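June, late evening

What a good day for drawers! I've wanted to get that little cabinet sorted for ages, and this afternoon it finally got my full attention. It sits right up on the table, casters and all, with the beige woven panels behind it, and I love how neat it makes that corner look. Two hours and 300 rupees' worth of folders and I'm hooked. The bar handles are my favorite part — plain, sturdy, easy to get your fingers around.
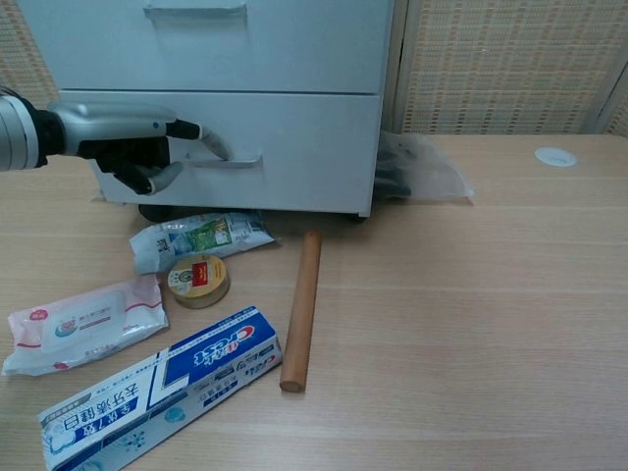 Arif Roy thinks I've got it backwards and should fill the bottom drawer first, with all the heavy stuff, so the cabinet won't tip when the top one is open. Fair point! I'd been dreaming of the top drawer for papers (it locks, and I do like a key) and hadn't given the bottom one a thought.

So the plan now is toiletries and spare soap down low, the Jayawardena receipts in the middle, and anything private up top. Chaminda wants room for his tea too, and I said we'll see. I still have to find a home for the toothpaste and whatever's in that plastic bag. 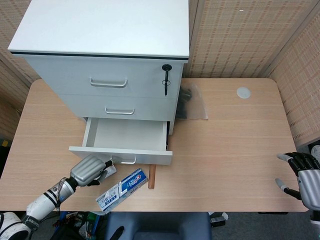
Bottom drawer open, Crest still on the desk.

Must ask Lakmal for labels tomorrow. Blue ones, if he has any left.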